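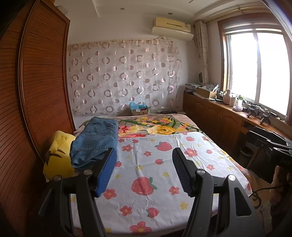 Gullham Health Department – Office of Sleep and Shift Work

Print this page | E-mail this page

Daytime Sleep and the Night Shift: An Interview with Anil Rodrigues

When Anil Rodrigues joined the Office of Sleep and Shift Work, most of the calls he received came from employers who wanted a poster for the break room. The office still sends out posters. Its main work now, however, is a course for people who work overnight and sleep during the day, and more than 200 residents have asked for a place in it.

Mr. Rodrigues, who coordinates the course, worked nights himself at a packing plant in Lostent before he trained in public health. He spoke about that period at some length.

"I thought I was bad at sleeping," he said. "I would get home at 7 in the morning, eat a full meal, watch television and go to bed when I could no longer sit up. Then the mail would come, or the telephone would ring, and I would be awake again by noon. I treated every day as a separate problem."

The course meets in the early evening at the Kurian Building, at an hour chosen to fall before most night shifts begin. It runs for seven weeks, and 106 people completed it in the past year. They included nurses, drivers, bakery workers and a large group from the Barnent freight yard, where supervisors agreed to adjust the rotation so that employees could attend.

Participants begin with a written sleep diary. Mr. Rodrigues asks them to record when they went to bed, when they got up and what woke them, and to leave out any judgment about how well they slept.

"People want to give themselves a grade," he said. "I would prefer that they write down 'garbage truck, 10:15.' We can do something about a garbage truck. A man in our spring group moved his bed to the other side of the house after reading his own diary. He had lived there for years and had never thought of it."

Light receives a full session. The office advises workers whose schedules allow it to keep the bedroom dark during the day and to limit bright light in the last part of the shift. Mr. Rodrigues said that heavy curtains were a sensible purchase but that many participants did well with a blanket hung over a curtain rod. He was more cautious on the subject of sunglasses for the trip home.

"If you are driving and you are already sleepy, dark glasses may not be the right idea," he said. "We talk first about whether you should be driving at all. Some of our participants now share rides or sleep briefly before they leave work."

The session on families is the one that runs over time. Spouses and older children are invited, and the discussion tends to turn to chores, school pickups and noise. Mr. Rodrigues encourages households to agree on 2 protected blocks of sleep if one long block is not possible, and to put the times in writing where everyone will see them.

"The rest of the family has been walking on tiptoe and is tired of it," he said. "The person who works nights feels guilty – and gets up early to make up for it. Once the hours are on the refrigerator, there is less to argue about."

Asked about days off, he acknowledged that the office had changed its advice. Participants were once told to keep the same schedule all week. Few did so, and several left the course over it. The current guidance suggests a partial shift, with a later bedtime on free nights and a later start to the following morning.

The office does not diagnose or treat sleep disorders. Participants who report loud snoring, pauses in breathing or falling asleep at the wheel are asked to see a doctor, and staff can help them find a clinic.

A new group begins in November. Mr. Rodrigues said that the Lostent plant had asked for a shorter version to be held on site, and that he expected to teach it himself.

"I know where the good vending machine is," he said.

Sign up for our newsletter to receive course dates and office news by e-mail.

Contact Us | Copyright Gullham Health Department. All rights reserved. | Back to top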